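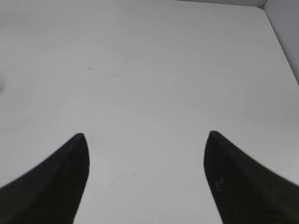

3.2 Upkeep of the Gripper and Work Surface

Figure 3. View from the wrist camera of the Fasach cell with the gripper open above the white surface. A thin, hair-like strand lies between the two fingers, and a small dark mark is present at upper left.

The Fasach cell was operated under a fixed care schedule throughout the study. Before each block of trials, the gripper was opened fully and one frame was recorded with no parts on the work surface. The operator compared this frame with the reference stored in the Stollix control software. Fine debris of the kind shown in Figure 3 was noted in the cell log and removed with a dry lint-free cloth. Marks that remained after two passes were treated with a mild cleaner, and the frame was recorded again.

The black fingers require separate attention. Small pale specks, such as those on the right finger in Figure 3, may be dust or reflected light and cannot be told apart from a single frame. Both fingers were therefore wiped at every check. Finger screws were tightened after every 98 grasps, and the finger pair was replaced after seven blocks.

Camera exposure was locked during setup at the Morris site and was not changed between blocks. When the position of either fingertip differed from the reference by more than 4 pixels, the wrist mount was reseated and the Gruduto calibration routine was repeated before work resumed. Results obtained before and after such repairs are reported separately in Section 4.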